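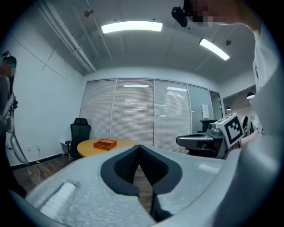

Venetian blind (office use)

A Venetian blind is a window covering made of horizontal slats, one above the other, held together by cords or strips of cloth tape and worked by a cord, a chain or a thin rod called a wand. I've kept this entry to the sort found in offices, and mostly to the sort hung on glass partitions indoors, as that's where I've spent far too much of my working life (I fitted them, then mended them, and now I mostly write about them). Blinds for houses have their own entry, and so do vertical blinds, which I never got on with.

Name

The name points to Venice, though slatted blinds were in use in other places well before anybody in Europe gave them that label. The French call them Persian, or did, which tells you how much weight to put on it. In the trade we just say "venetians", or "vens" on a job sheet. On architects' drawings you'll often see "horizontal blinds", and that's clear enough for everyone.

Parts

The box along the top is the headrail. Inside it sits a rod that turns, and on the rod are little drums that hold the ladders. The ladders are the thin string frames the slats rest in, and they're what makes all the slats tip together. Separate lift cords run down through holes in the slats to the bottom rail. Pull the lift cord and the bottom rail comes up, collecting slats as it goes. Turn the wand and nothing rises, but the slats tilt.

People mix those two up all the time! I've been called out to a "broken" blind that was lowered and tilted shut, with somebody hauling on the wand as if it were a bell rope. The wand hook snaps if you do that. It's a tiny piece of clear plastic and I used to carry a bag of them everywhere.

Slats for offices are nearly always aluminium, bent into a very slight curve so they stay stiff. The usual widths are 25 mm and 50 mm, with 16 mm for tight spots. Wood looks lovely but it's heavy and it bows near a radiator. Plastic yellows in time.

On glass partitions

A glass partition lets daylight travel from the window side of a building into rooms that would otherwise have none. The trouble is that it lets everything else through as well, so blinds usually go up within a month of people moving in. There are three ways of doing it: on the room side of the glass, on the corridor side, or sealed between two panes.

Room side is the most common and the cheapest. The people in the room control the blind, and that's normally what they want. Corridor side is a bit daft, in my view, as anyone walking past can open it, but I've fitted plenty. Sealed blinds stay clean for years and are worked by a magnet or a knob on the frame. They're dear, and when one jams you're into replacing the whole unit. I did one floor for Ayala (a lettings firm) with sealed units throughout and they were very pleased with it until the magnet on the meeting room slipped, leaving one panel stuck at a slant for most of a year.

Each panel of a partition normally gets its own blind. One long blind across several panels looks tidy on paper, but the weight is awful, the lift cords wear through, and if a single slat kinks you have to take the whole lot down. With separate blinds the gaps line up with the uprights and hardly show. Sizes are taken to the millimetre, and you measure every panel even if they look identical, which they never are.

Colour

White. I could stop there. White and off-white make up most of what gets ordered for offices, with silver a long way behind. White slats bounce light back into a room when they're closed, and they blend in with white walls and ceilings, so a small room doesn't feel any smaller. Black looks very smart for a week and then shows every speck of dust.

Light and reflections

Tilted half open, a venetian throws daylight up on to the ceiling and cuts the glare on screens. That's the best thing about it, and it's the thing a roller blind can't do. Indoors, on a partition, daylight matters less and the ceiling lights matter more. Long fluorescent fittings show up in the glass as pale bars, and closing a blind behind the glass tends to make them easier to see. Tilting the slats won't shift them, as the reflection is on the glass itself. You either move your chair or get a different kind of light cover.

Notices on the glass

With the blinds down, a partition turns into a noticeboard. Paper signs get taped straight to the glass, and white paper in front of white blinds is surprisingly hard to spot from across a room (use a coloured sheet if you want it read). Ordinary sticky tape left on glass dries into a yellow crust. Warm soapy water will soften it, and a plastic scraper does the rest. Please don't stick anything to the slats. The paint comes off with the tape.

Cleaning and wear

Close the slats one way, dust from top to bottom, close them the other way and do it again. Old socks on the hands work very well. For greasy slats, a damp cloth with a drop of washing-up liquid. I wouldn't take blinds down to soak them in a bath, whatever your aunt says, as the ladders shrink unevenly and the thing hangs crooked for good.

The biggest job I ever helped clean was the old Kirkier building, 2,746 slats by the contractor's sheet, and it was done over a fortnight in May with every window open. We finished with 13 slats bent past saving. Spares came from Pastach, who would still cut single slats to length in those days.

Cords go first, usually where they rub against the holes. After that it's the cord lock, and then the ladders.

Safety

Hanging loops of cord are a danger to small children. Offices see few toddlers, but the rules on cord safety don't stop at homes, so ask your fitter for a wand or a cord tidy, and have the tidy fixed tight to the wall or frame.

See also

Roller blind
Vertical blind
Glazed partition
Cord lock

Last revised 2021-01-20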